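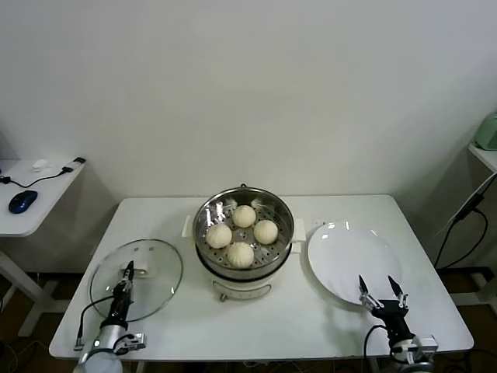
Four buns in the steamer, lid off, plate at the ready.

Brarkbridge Shared Kitchen: steaming and small-appliance cookery
Progress report to the Trenent Fund
Monday, September 30, 2024
Prepared by Fouzia Usmani, project lead

Dear Hammad,

Thank you for the extra week. We wanted to get the last of the September sessions in before writing, and I'm glad we did, as two of them were among the best we have run. This covers everything since the May report. The budget sheet comes separately from Babar Minhas, though I've put the main points further down.

Where we are

The grant was for a course teaching people to cook proper food in a small space, with one plug socket and no hob. Many of those who come to us live in a single room or share a kitchen with people who got to it first. We said we would run 30 sessions by the end of the year. We've done most of them, and the rest are booked in and nearly full. In May I wrote that I was worried about Tuesday afternoons. They have picked up wonderfully since we moved the start to after school drop-off and called them mornings!

Steamed buns are the thing everyone wants. Juwita Goh teaches them and has now written the whole session down, so that it no longer depends on her being in the building. It goes like this. The dough is mixed first and left covered while the group chops the filling (cabbage, spring onion, mushroom, ginger, and sometimes minced chicken if we have the fridge space). Then comes rolling out, filling and pleating, which takes twice as long as anyone expects and is the noisiest part of the day. After that the buns have a second rest and go in to steam.

Pleating was where we were losing people. At first we handed round a printed sheet with arrows on it and it was hopeless. Juwita now has everybody make their first bun with no filling at all, just a disc of dough gathered up and twisted shut, and then a second with half a spoonful. By the third they have the knack, or near enough. Some of the results look like old purses and taste perfectly good.

The steamers

We bought the electric steamers in June, after trying a borrowed hob-top one that took up too much room and frightened the life out of me. The electric ones have been a great success. The basket lifts the food clear of the water, there is one knob to turn, and the base stands on an ordinary table. For someone who has only ever cooked with a kettle and a microwave, one knob is a real comfort.

We settled on four buns to a basket as our teaching load. You can squeeze in more, and in the early sessions we did, but they swelled into each other and tore when we pulled them apart. Four gives each one room. It does mean steaming in batches, so the session plan now has the first batch going in while the slower pleaters are still at work, which has cheered up both ends of the table.

Ghazala Orakzai has been our champion for layout. She has a rule that the lid always has a place to go before it comes off, and that the plate is down before the buns are ready. Lid on one side, steamer in the middle, plate on the other. It sounds fussy on paper, but before this we had people standing with a hot lid in one hand and tongs in the other, looking about for somewhere to put either. Since the rule came in we've had no scalds to write in the book.

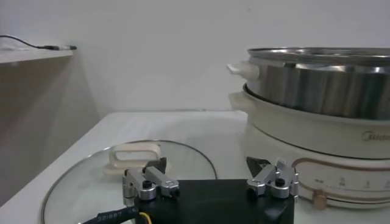

We teach the lid as a step of its own. Take it by the handle, tip the far side up first so the steam goes away from your face, let the water run back into the pot, then put it down flat. Wait a moment before reaching in. Everyone practises it cold, with nothing switched on, and then again when it matters. A couple of the older men thought this was beneath them and are now the strictest people in the room about it.

What else we have cooked

Buns get the attention, but the same pots have done a great deal more. Rice, of course. Salmon with lemon, which was expensive and which we won't repeat often. Egg custards, a very good carrot pudding, whole sweet potatoes, and a chicken and lentil stew that Ghazala makes with the basket taken out. We had a go at steamed sponge in August and it came out grey. Babar ate it anyway and has asked for it to be tried again.

Recipes are being collected into a booklet as we go. Roughly 50 pages are in draft, with large type and one recipe to a spread, so that it can lie open on the table. Dredlow Print have quoted us a fair price and will hold it until the new year. I would love to give a copy to everyone who finishes the course.

Who is coming

We have had 60 different people through the door. Plenty come once, and that's fine, but a solid group has come to nearly everything and several of them now help to set up. Two have taken over the shopping list between them and have cut what we throw away to almost nothing. Another has started doing buns on Sundays for the rest of her corridor, which pleased Juwita no end.

The feedback forms are short and most people fill them in. The comments I treasure are the plain ones: "I made this at home and my son ate it." "I did not know cabbage could be nice." "More chilli."

Money

The equipment line was £2000 and we have come in a little under it, mostly thanks to Jatoi Catering Supplies, who let us have bowls, scrapers and chopping boards at trade price. With your agreement we'd like to move what is left across to ingredients. Flour has been steady but oil and fish have not, and we would sooner keep the portions generous. Room hire is as forecast. Printing hasn't been touched yet.

What has been difficult

Storage, above all. We have one cupboard and it is full. Everything has to come out at the start and go back in a particular order, and if the big bowls go in first the door won't shut. Babar is pricing up some shelving for the wall by the sink.

The sockets are the other trouble. Running several steamers along one wall with the kettle on as well tripped the power twice in July, once with a full load of buns in. We now spread the tables out and the kettle stays off until the pots are finished. An electrician has looked at it and thinks a second circuit is possible, though that would be for the building's owners to pay for and I am still waiting on them.

We also underestimated the washing-up – a floury table takes an age. We've built a proper half hour into the end of each session and put the radio on.

Between now and December

Finish the remaining sessions, including two for parents and children together, which we haven't tried before. Get the booklet proofread and off to Dredlow. Run one session where Juwita sits at the back and Ghazala teaches the buns from the written plan, to find out what is missing from it. Decide on the shelving.

You asked whether you could visit. Please do! Any bun session would suit, and if you come early you can pleat your own. Let Babar know which date and he'll add you to the flour.

With warm thanks from all of us,

Fouzia Usmani
Brarkbridge Shared Kitchen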